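Tipps für den Krimiabend daheim: Sofa, Decken, Suppe und gutes Licht

Bei uns zu Hause wird im Winter viel Krimi geschaut, am liebsten ganze Staffeln am Stück, und wer das mit Gästen macht, der weiß, dass so ein Abend ein bisschen Vorbereitung verträgt. Ich habe über die Jahre einiges ausprobiert und schreibe hier auf, was sich in unserem Haushalt bewährt hat. Unsere Hausserie heißt übrigens »Warstead«, falls jemand sie noch nicht kennt: ein verregnetes Dorf, ein mürrischer Inspektor und in jeder Folge mindestens ein vergifteter Tee. Sehr zu empfehlen!

Das Licht zuerst
Ganz dunkel sollte das Zimmer nicht sein, auch wenn es bei Krimis verlockend ist. Eine kleine Lampe hinter dem Fernseher, mit warmem Licht und gegen die Wand gerichtet, ist für die Augen viel angenehmer. Stehlampen neben dem Sofa spiegeln sich gern im Bildschirm, gerade in den vielen Nachtszenen. Setzen Sie sich vorher einmal auf jeden Platz und schauen Sie, wo es blendet.

Wenn die Dialoge zu leise sind
Kommissare nuscheln, und dann kommt die Verfolgungsjagd und alle fallen vom Sofa. Viele Geräte haben in den Toneinstellungen einen Nachtmodus oder eine Sprachverstärkung, die den Unterschied ausgleichen. Meine Freundin Hsin-yi Peng schwört auf Untertitel, auch in der eigenen Sprache, und seit wir das bei ihr gesehen haben, machen wir es genauso. Ein dicker Teppich vor dem Fernseher hilft auch — in einem kahlen Zimmer hallt jedes Wort.

Teeflecken auf dem Polster
Irgendwann kippt eine Tasse, meistens bei der Auflösung. Gleich mit einem sauberen Tuch tupfen, bitte nicht reiben, dann mit kaltem Wasser und einem Tropfen Spülmittel von außen nach innen arbeiten. An einer versteckten Stelle testen, ob der Stoff das mitmacht! Wolldecken kommen bei uns im Januar einmal an die frische, trockene Luft, das ersetzt manche Wäsche.

Essen, das man ohne Hinsehen essen kann
Alles, was knistert oder bröselt, kommt vor dem Vorspann in Schüsseln. Suppe geht wunderbar, wenn man sie in Henkelbecher füllt und die Becher höchstens zu zwei Dritteln voll macht. Ich koche für 7 Leute einen großen Topf Gemüsebrühe vor und lasse ihn auf kleinster Stufe stehen, dann holt sich jeder in der Pause selbst nach. Nudeln bitte getrennt kochen und erst im Becher dazugeben, sonst saugen sie bis zur zweiten Folge alles auf und man hat einen Brei, den auch der hungrigste Gast stehen lässt.

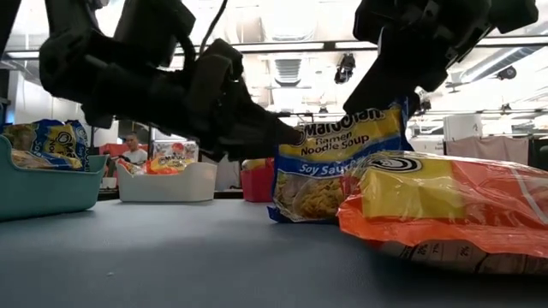
Wie viele Folgen schafft man an einem Abend, ohne dass die Hälfte der Gäste einschläft?
Bei uns sind 2 Folgen mit einer ordentlichen Pause dazwischen das richtige Maß, bei Serien mit kurzen Folgen auch einmal eine mehr.

Das Ratespiel in der Pause
Von Derek Dobson habe ich die schöne Sitte übernommen, vor dem letzten Drittel Zettel zu verteilen. Jeder schreibt seinen Verdacht auf, faltet den Zettel und wirft ihn in eine alte Keksdose, und erst nach dem Abspann wird vorgelesen. Wer richtig liegt, sucht die nächste Serie aus und ist vom Abwasch befreit. Legen Sie genug Stifte bereit — bei uns fehlt immer einer, und er findet sich am nächsten Morgen in der Sofaritze wieder.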